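We use cookies to remember your reading level. OK / Change settings

Why Do Apples Last Longer in the Refrigerator?

Leave an apple on the kitchen table for a couple of weeks and it changes. The skin wrinkles, the inside goes soft, and it may start to taste like flour. Put the same kind of apple in the refrigerator and it can stay crisp much longer. Why?

An apple is still alive after it is picked. It can't grow anymore, but it still breathes in its own way. It takes in oxygen from the air and slowly uses up the sugar stored inside it. Scientists call this respiration. As the sugar and water get used up, the apple gets softer and less sweet.

Warm air speeds this up. Cold air slows it down. A refrigerator is kept just above freezing, so an apple inside it ages slowly. Tiny living things such as mold and bacteria slow down in the cold too.

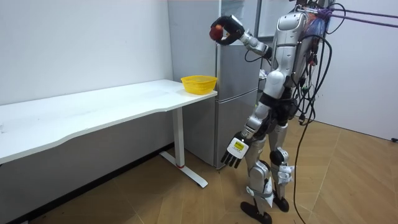
A small red fruit held up near a gray refrigerator.

The gas that ripens fruit

Apples also make a gas called ethylene (say "ETH-uh-leen"). You can't see it, and in a kitchen you can't smell it. Ethylene tells fruit to ripen. When one apple makes a lot of it, the fruit nearby ripens faster as well. A bruised apple makes extra, so take bruised ones out of the bowl and eat them first.

Lettuce, broccoli and carrots don't do well next to apples. The gas can turn lettuce brown and make carrots taste bitter. Many refrigerators have 2 drawers. Use one for fruit and the other for vegetables.

Does everything go in the refrigerator?

No. Bananas turn dark in the cold. Whole tomatoes lose some of their flavor. Potatoes and onions like a cool, dark cupboard, but keep them apart from each other. Hard pears and peaches should ripen on the counter before they go in.

Try it yourself

You need 6 apples of the same kind, with no bruises. Put three in the refrigerator and leave three on a table out of the sun. Draw one apple from each group every few days. After about two weeks, ask an adult to cut one from each group in half. Press the insides with a spoon. Which one is firmer? Don't eat any apple that has mold on it.

Words to know

Respiration: how living things use oxygen to get energy from sugar.
Ethylene: a gas that makes fruit ripen.
Bruise: a soft, damaged spot under the skin.

Written by Iraís Mendoza. Checked by Deepak Semwal.

Firngate Kids | Contact us | Copyright Firngate | Back to top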